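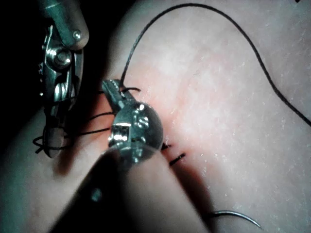
練習用の組織パッドと黒い縫合糸

件名:Re: [Hundurura縫合練習会] 糸がすぐ絡まる件とパッドのしまい方

みなさま、こんばんは。火曜の練習、遅くまでおつかれさまでした。お返事がずいぶん遅くなってしまい、申し訳ありません。書き始めたらまた長くなりそうなので、お茶でも飲みながら、気の向いたところだけ読んでいただければと思います。

まず、先日いただいたご質問を引用します。

> 先月から参加している者です。いつも丁寧に教えていただき、
> ありがとうございます。結び目を作る段になると、糸が把持部の
> 先に巻きついて小さなかたまりになり、ほどいているうちに時間が
> 終わってしまいます。糸が長すぎるのでしょうか。
> それから、使いかけのパッドは箱に立てて入れてよいのか、
> 平らに置くべきかも教えてください。

ああ、よくわかります!私も最初の冬はほどいてばかりでした。隣の席の方に「今日は編み物ですか」と言われたのを今でも覚えています。

糸の長さですが、慣れないうちは短めをおすすめします。Ekholmの練習糸は袋から出したままだとかなり余るので、私は42センチに切ってから始めています。巻きつけるときは長いほうの糸を引っぱらず、ゆるく弧を描かせておいて、その弧の中に先端をくぐらせる感じです。引くのは最後だけ。もし絡んだら、かたまりの真ん中をつつきたくなりますが、端のほうから一本ずつ抜いてみてください。
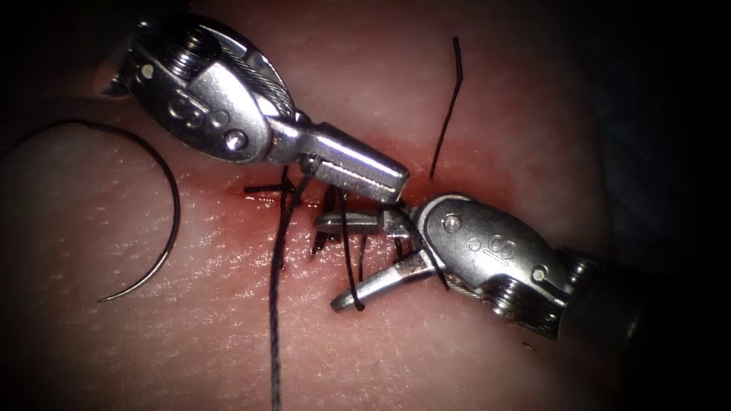

パッドの同じ切れ目は、何度くらいまで縫ってよいのでしょうか。
縁に針穴が並んで糸が裂けて抜けるようになったら、そこはおしまいにして、離れたところに新しい切れ目を作ってください。

回数で決めている会もあるようですが、針の通し方で傷み方がまるで違うので、うちでは縁の様子を見て決めています。切れ目の近くばかりに針を入れるとすぐ裂けますから、少し外側から入れて、反対側も同じだけ離して出すようにすると、見た目も整いますし長持ちもします。

パッドのしまい方は、平らに置くほうでお願いします。立てて入れると自分の重みで曲がり、次に出したとき切れ目が開いたままになってしまいます(去年、Veresのパッドを一箱だめにしたのは私です)。重ねるときは間に薄い紙を一枚はさんでください。

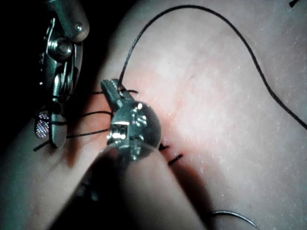
ハミドレザ・ナセリ(Hamidreza Naseri)

追伸のつもりが、こちらも長くなりそうです。結んだあとの糸の端についてもお尋ねが何通かありました。短く切りすぎると結び目がゆるんだときに直せませんし、長く残すと次の一針に巻き込みます。練習のあいだは6ミリくらい残しておいて、全部縫い終えてから切りそろえるのが楽だと思います。

切った糸くずは黒くて細いので、机の上では目立っても、床に落ちるとまず見つかりません。小皿を手元に置いて、切ったそばから入れていただけると助かります。前回の片付けのとき、靴下に何本もついて帰った方がいらしたそうで……。

糸の在庫はあと200本近くあります。11月いっぱいはこれで足りる見込みですので、遠慮なく使ってください。パッドのほうは心細くなってきたので、Brernierの厚手のものを試しに取り寄せようかと考えています。使ったことのある方がいらしたら、針の通り具合など、このリストで教えていただけるとうれしいです。 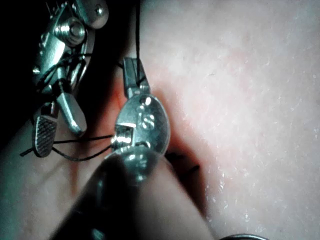

次回の持ち物とお願い

・糸切りばさみ(お持ちの方だけで結構です)
・糸くず用の小皿かふた付きの容器
・使いかけのパッドを持ち帰っている方は、そのままお持ちください
・パッドの裏に名前を書くときは、にじまないペンで小さめに

棚の番号が変わりまして、糸は64番の引き出しに移しました。前の引き出しには練習ノートが入っています。ノートには、うまくいった日のことも絡まった日のことも、一行だけでいいので書いていってくださいね。あとから読むのを楽しみにしています。

それでは次回もどうぞよろしくお願いいたします。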